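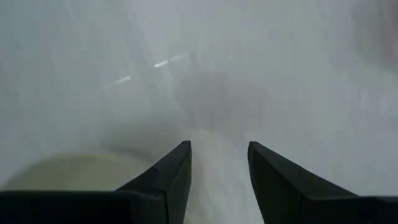

Gripper open over a pale surface, view from the wrist.

Last updated: 22 March 2018

Can they do the washing up yet?

nalbyfan
Right, I'll start. My sister reckons we'll all have a machine doing the dishes and the laundry before her youngest leaves school, and I've got a tenner that says no chance. I've been watching arms in the packing hall at work for years and they're brilliant at one box, same size, same spot. Give one a greasy roasting tin and I think it'd be there till May. Anyone here had a proper go with something at home?

Heidrun Pichler
I have! We've got a Zosteo arm on the bench at our repair workshop and I've been trying to get it to clear up after tea break. Over the winter I logged 3,361 attempts at picking things up (yes, I know, my evenings are thrilling). Plastic beakers, 96 out of the last 100, and I was dancing round the room. Teaspoons lying flat, more like 50. It gets a fingertip down beside the spoon and just shoves it along the table. So I'd say your tenner's safe for now, but not for as long as you think.

potting_shed
96 is rubbish though, isn't it? If I dropped four mugs in every hundred my wife would ban me from the kitchen.

Heidrun Pichler
Ha, fair, but these were beakers and they bounce. And a miss isn't always a drop, mostly it closes on nothing and has another try. I count that as a fail because I'm strict.

Statard_Mick
I don't agree with either of you. The grabbing is nearly sorted, it's the seeing that's hopeless. Look at the picture up top. Fingers lovely and clear, then past them it's all white fog with a big beige roundish thing on the left. Bowl? Plate? I can't tell and I've got eyes and fifty-odd years of practice. How's a machine meant to plan anything from that?

nalbyfan
I'd have said bowl, but I wouldn't put the tenner on it.

Heidrun Pichler
It doesn't have to know what it's called, Mick, it only needs an edge to aim at. Mine manages with some shocking pictures. I do agree glare is a pain, I moved my lamp 3 times before I was happy with it.

Statard_Mick
Well there you go, you moved the lamp. The robot didn't.

potting_shed
My cousin's café, the Âu, looked into one for stacking saucers and went off the idea when they heard how slow it was. They bought a second dishwasher and they're chuffed with it.

nalbyfan
A dishwasher IS a machine doing the dishes, so now I'm worried about my tenner. Heidrun, have you tried it on wet stuff yet?

Heidrun Pichler
Not yet, the wrist isn't sealed and I paid for it myself! I'm waiting on a cover. Will post the numbers when I've got them, teaspoons included.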